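Courses > Home Textiles > Handouts > Unit 3

Search this site Go

Print this page | E-mail this page

Unit 3: Folding and Sorting Printed Flannel
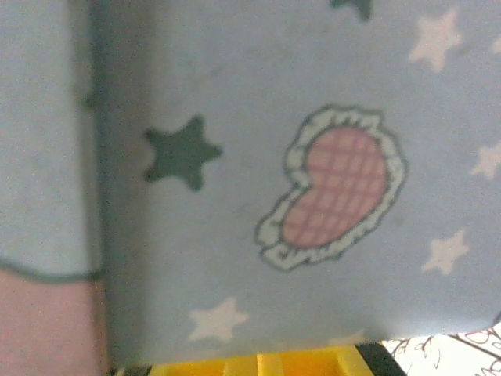
Photo: Grestier Textile Workroom

Okay, folding! I know you think you can do it already, and maybe you can, but I've refolded enough of the Flostetti shelf to want a whole session on it.

Start with the print. I picked the pale blue with stars and the pink checked heart because it's such a good one to practice on – the heart is tilted, so it won't tell you which way is up. Go by the hem. Find it, run your hand along it, and don't pull it straight. Brushed fabric stretches more than you'd guess, and a tugged edge stays wavy in the pile.

Then the order I want from you:

Shake once, lay it face down, smooth from the middle out. Fold in half with the hems together, then in half again the same way. Last fold goes crosswise, into 3, print side showing. If you get a lump at the corner, open it back up to the second fold (not all the way, please, we'd be here until June).

For sorting, background color comes first and motif second. Pale blues go together whether they have stars, hearts or both. The dark green stars will pull your eye toward the green pile – ignore them. Plain cream goes on the Jakab rack by the door.

Stacks are 32 pieces high at the most. Over that they lean, and the bottom ones crease.

Bring a lint brush next time, and one flannel piece from home that you don't mind everybody handling. Pillowcases are fine. Reading is the Levis chapter on napped fabrics, just the part on care.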